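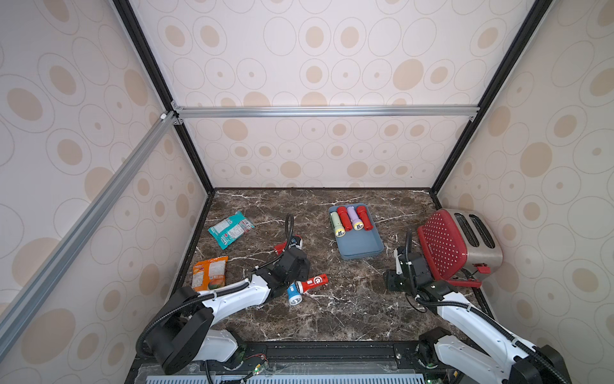
Left arm on a torch, Dido cell, tray part filled.

Tue 25 March

Torches again. The target for the week is 60 good episodes of the tray task and I finished today with 22, of which I would defend 20. The other two I have marked for review and will probably throw away when I am less attached to them.

The task as written: torches start loose on the table, the arms put them in the blue tray side by side, lenses towards the front. Toaster and snack bags stay where they are and are not to be touched. They are distractors, and the spec from Betton wants them in different places each time, so between episodes I shift the bags and leave the toaster alone. It is the only thing on the table with any weight to it.

Mostly left arm today. The right one I kept parked low by the toaster, which was lazy of me. From the leader handles it is easy to forget the idle arm is still live, and at one point I leaned on the right leader while reaching for my tea and sent the follower into the red side of the toaster. No fault raised, no mark that I could find. Episode deleted. Tea now lives on the windowsill.

The pick itself is fine once the jaws are square to the barrel. The trouble is getting them square. A torch lying crossways needs a wrist turn of nearly the full range, and if I start the turn late the cable loop over the gripper pulls tight and the last few degrees come in a jerk. Jerks get copied. The Barua policy we trained on the last batch does a small twitch before every grasp, and having watched it I am fairly sure the twitch is mine. So today I turned the wrist early, well above the table, and came straight down. Slower, but the joint traces look cleaner.

Two torches touching is the other bad case. If I go for the one underneath, the top one rolls. I settled on always taking the upper one first and wrote that into the operator notes, so that whoever does the evening shift makes the same choice. Mixed habits on that step cost us most of the previous set.

Settings, for my own reference: gripper force down to 15 on both sides, from 22. At the higher value the barrels shot out sideways if I caught them near the lens end. At the lower one they stay put, though the jaws close more slowly and I have to wait before lifting. I lifted too soon twice.

Logging dropped out once after lunch. Restarted the Vammont recorder, lost one episode, carried on. I still do not know why it does this – it has never happened while anyone was watching the console.

Shoulders sore. The left leader handle sits too high for me and I keep meaning to lower the bracket. Tomorrow: bracket first, then right arm only, with the tray starting empty. The full set has to be uploaded before April.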